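August, evening

I slept badly because of the heat and got up before six. The kitchen floor was nice and cool, so I drank my tea standing there with bare feet. Then I decided that today I would finally do the cans.

I have been saying this since I moved to Rutherford Street. When my aunt gave up her flat she gave me all her food, and I put it in the cupboard without looking. Every time I wanted rice I had to move a wall of cans first. My aunt buys everything when it is on sale, and she never met a sale she did not like.

So, my plan was simple. Take out the cans, read the dates, keep what I will eat, and bring the rest to the food shelf at Narken before they close at noon. I wrote the plan on paper, as my father does, with small boxes to tick.

Reading the dates took longer than I thought. Some are printed on the bottom in gray ink, and I needed my glasses and also the lamp. One can of peaches was older than my stay in this country. I said sorry to it and put it out.

In the end I had my little group for the week, tall ones and short ones together on the wood. I like how the colors look when they stand close, the orange one with the white lid in the middle and the red ones near it. At home we had only plain cans, and I still feel a bit rich when I see so many labels.

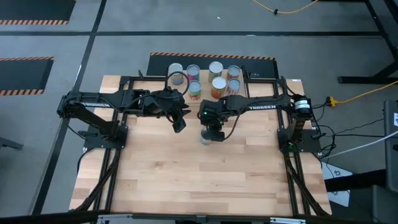 Afternoon

I was at Narken at half past eleven. Kohei Sugiyama was at the desk and he weighed my bag on the old scale. He told me they had 737 bags last month, and that soup goes first and beets go last. I had brought beets. He was polite about this.

I walked home by the canal and bought shelf paper at Fluser, a roll for the whole cupboard. The cashier asked if I was painting, and I said no, only cleaning, and then I could not find the word for "lining" and we both made a folding movement with our hands. I looked it up after.

The paper is in now, a little crooked on the left side. I put the tall cans behind and the short ones before them, and the rice has its own place near the door.

For dinner I made the tomato soup from my notebook, page 51, with 300 grams of potatoes and too much pepper. There is enough for tomorrow. I must remember to call my aunt and not mention the peaches.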